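Furtado Opens Repair and Swap Counter at Troridside, Asks Public to Please Stop Bringing Single Socks

TRORIDSIDE – Furtado, the neighborhood mending shop that has spent nine years talking people out of throwing away sweaters, will open a second counter at the Troridside market hall in July. The counter will take in knitwear, sew on buttons and run a swap shelf for household odds and ends. It will not take single socks. The first shop has 29 of them.

Opening hours are 9 a.m. to 3 p.m. Small repairs are done while you wait, provided you are the waiting type. Larger jobs, including elbows, cuffs and anything involving a moth, go to the workroom in Rirkton and come back within 9 days.
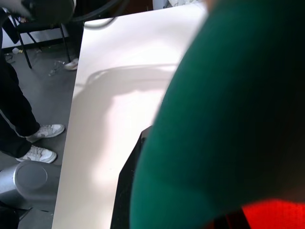

What It Costs

A darned hole is $3, whatever the color of the yarn. Customers may choose a matching shade or a loud one, and Furtado reports that people who ask for the loud one tend to come back with more holes. The shop has chosen to read this as praise.

Full sweater rescues are priced after a look at the damage. "We have never laughed at a garment in front of its owner," the shop said in a statement.

The swap shelf is free and works on trust. Leave a clean, working item, take another. Kitchen storage is welcome, and Furtado would like to point out that a tub and its lid are one item – they should arrive together, still on speaking terms.

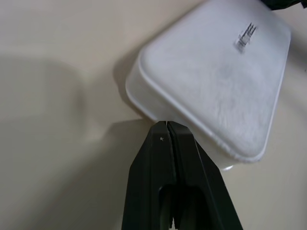
Anything left on the shelf at the end of the month goes to Kisten, the reuse warehouse across the river, which has set aside 80 feet of racking for the purpose. Kisten does not want the socks either.

Drop-off bags are available at the counter. Please empty the pockets first.

Press contact: Furtado front desk, Troridside market hall

29 shares | 3 comments

moth_hater: Do they do zippers? The release doesn't say.

Pell Street: $3 a hole is fair. My cardigan is going to cost me $80.

rirktonite: So where DO the socks go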